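Tips > Kitchen > Counters and Surfaces

October 14, 2026
By Baldur Ravn

Filed under: Cleaning, Stone, Small Repairs

Most marks on a stone counter come from the same few things: coffee, citrus, oil and hard water. The first job is to work out which one you have, since the treatments are different and the wrong one can make a mark worse.

Water rings sit on top of the stone. Try a dry microfiber cloth first, then a soft cloth with warm water and one drop of dish soap. Wipe with the grain of the veining if there is any, rinse, and dry right away with a towel. Letting it air dry puts the minerals back where they were.
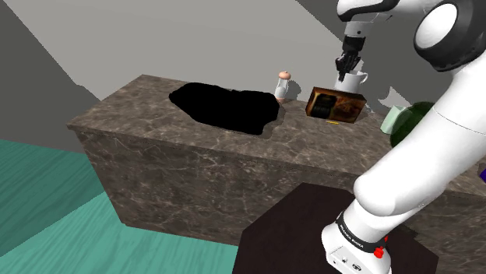
Kitchen Notes, No. 89

Coffee and tea are different. They soak in, and a veined brown or gray top will hide the stain until the light hits it from the side. Mix baking soda and water to the thickness of pancake batter, spread it past the edges of the stain, cover it with plastic wrap and tape the sides down. Leave it overnight. Scrape it off with a plastic scraper, rinse and look again once the stone is dry. Older stains can need 3 rounds.

Keep vinegar and lemon off marble. They etch it, and an etch is damage to the surface that no cleaner will take out. A light one can be worked down with polishing powder made for marble. A deep one needs a stone shop. I paid over $100 to have a patch by my sink redone, and the lemon that did it was on there through one dinner.

To check your sealer, put a spoonful of water on the counter and wait ten minutes. If the stone goes dark under it, reseal. I do mine every October. Wipe on a thin coat, wait as long as the label says, and buff off all the extra. Sealer left to dry on the surface turns hazy.

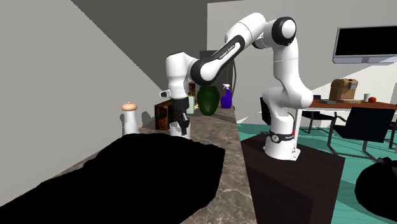

COUNTERTOP STORAGE

Canisters and crocks leave rings if they never move. Lift them once a week and wipe underneath. Stick felt pads on the bottom of anything heavy with a rough, unglazed foot, and change the pads when they get greasy.

White mugs and jars pick up gray lines from spoons and knives. The lines are metal left behind on the glaze. Rub them with a paste of cream of tartar and water, let it sit for a few minutes, and rinse well.

For wood near the counter, such as stools, stands and table legs, use a damp cloth only. Wipe up drips where the feet meet the floor, and check the finish there twice a year. Bare spots can be touched up with a wax stick in a matching brown.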